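The Gurus Interview: Finding a Home at Clultus

2021-03-19

It's a gray morning when we finally get our call to connect (third try, entirely our fault), and our guest is already laughing. She has led the client support team at Clultus for 5 years now, she has a mug of tea the size of a flowerpot, and she warns us straight away that she tends to wander off the subject. We told her that was fine by us, and we're glad we did.

She grew up in Gosselin, a town she describes as "one main street, a feed store and a river that floods when it feels like it." Her parents ran the hardware shop, and from the age of 9 she was behind the counter on Saturday mornings, fetching hinges for people who couldn't remember what size they needed.

"I think I learned most of my job right there," she says. "Somebody comes in and they're a bit embarrassed, because they don't know the word for the thing they want. My dad would never make them feel silly. He'd put a few things on the counter and chat about the weather until they pointed at one."

She left at eighteen to study geography, mostly, she admits, because she liked maps and the department had the nicest library. After graduating she moved to Skano, 700 miles away, with a suitcase and 2,000 dollars saved up from waitressing. She knew one person there, a cousin, who let her have the sofa for a month that became a whole winter.

"I took any job going! I did the early shift at a bakery, I walked dogs, I typed up letters for a dentist. I was terrible at the bakery, really terrible, but I still make the cinnamon rolls every July when my family visits."

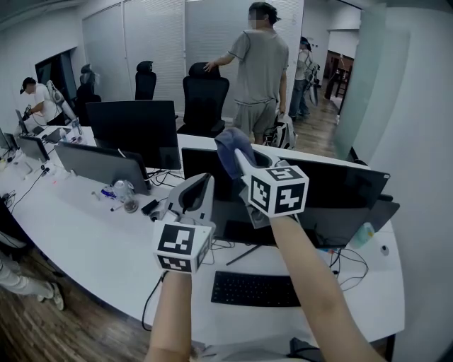 At the desk, with a blue-gray cloth over the top of the monitor.

The move to Clultus came through one of her dog-walking clients, who mentioned over the garden gate that the company needed someone to answer phones for a few weeks. She said yes before asking what the company did. By the end of the second week she had rewritten the phone script, without being asked, and was sure she was about to be sent home. They offered her a permanent place.

What does a good day look like now? She takes a while over this one.

"Quiet, to start with. I like to get in early and read through whatever came in overnight, with no talking, just tea. Then the team arrives and it gets noisy, and I like that too. If someone new takes a hard call and comes off it smiling, I'm happy for the rest of the day."

Outside work she reads a great deal, mostly old detective novels with the covers falling off, and she has recently joined a choir, where she sings alto "and quite softly." She's also slowly learning to repair clocks, a hobby she picked up from her father, and the kitchen table at home has been covered in tiny brass parts for so long that dinner is eaten on the couch.

We asked what she would say to someone starting out in a new city, as she once did. "Say yes to supper," she says. "Even if you're tired, even if you don't know anyone. And call your mother, she's worried about you."

She still gets back to Gosselin twice a year, and the hardware shop is still open under new owners. On her last visit she went in for a packet of screws and ended up helping another customer find a washer for his kitchen faucet.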